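4. Folding on the footstool

I do nearly all my folding on the big footstool, so this part of the guide assumes you've got one too (mine's the Plallen, the wide one with the grey cover). A bed or a sofa seat will do at a pinch, but I like something low and fairly firm that I can get right up to.

4.1 Before you start

1. Clear the top completely. Remotes, magazines, cat, the lot!
2. Run a lint roller over the cover. Grey fabric hides fluff beautifully and then hands it straight to your clean washing.
3. Check that everything is bone dry, seams and hems included.

Caution: don't fold anything with a new, strong red in it while it's damp. I did that once with a Chávez beach towel and had a pink patch on the cover for 8 weeks.

4.2 One thing at a time

4. Take a single item out of the pile and drop it near a corner, and leave the middle free. You'll want that space in a minute for spreading out. Don't bother being neat yet, a bunched-up heap is fine.

Stripes are the best thing to learn on, I think, especially wide ones like red and white. You can follow a band with your eye and see where the cloth is twisted over on itself.

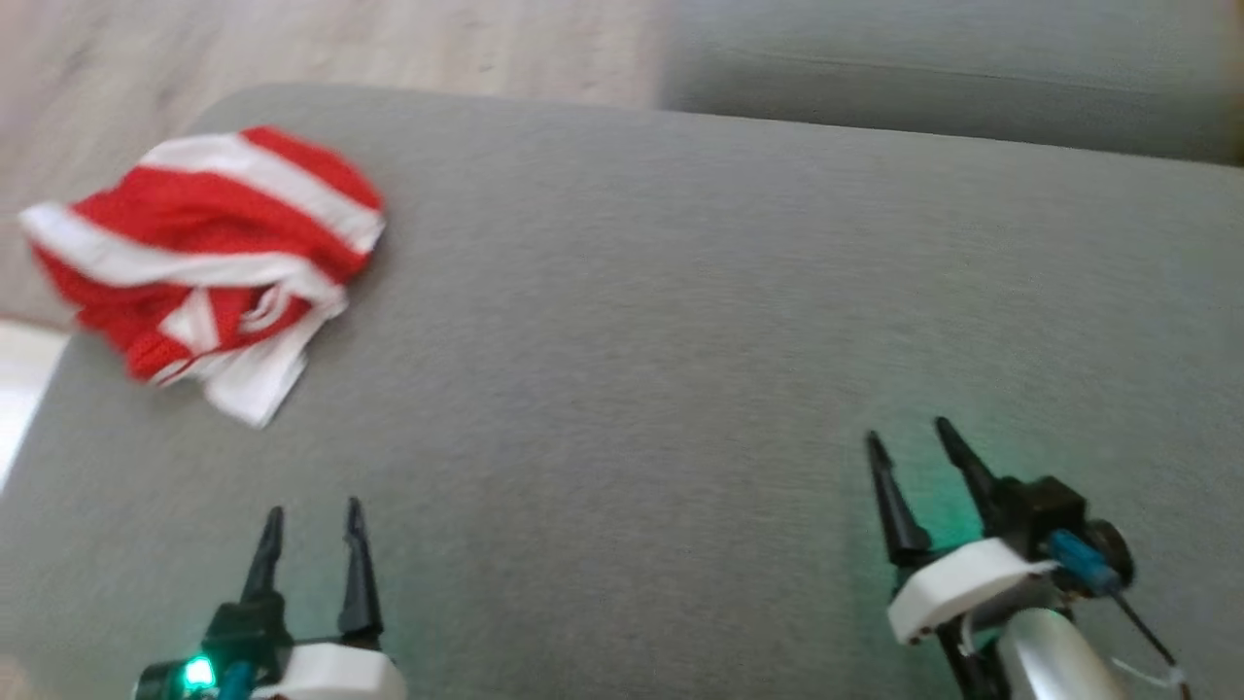 5. Find two corners. Start with any flap that's already sticking out of the heap and follow its edge along until you get to the next corner.
6. Lift by both corners, give it one good shake and lay it down across the middle.
7. Smooth from the centre outwards with flat hands. With stripes, stop when the bands run straight.
8. Fold in half, matching the edges, then in half again. For my shelf I aim for a finished width of around 12 inches, but measure your own!

Note: Didier Tessier, who wrote the ironing section, folds in thirds and will tell you it's better. Try both. Thirds do sit nicer in a narrow drawer.

9. Put the folded piece somewhere else (a chair, the stairs) before you fetch the next one.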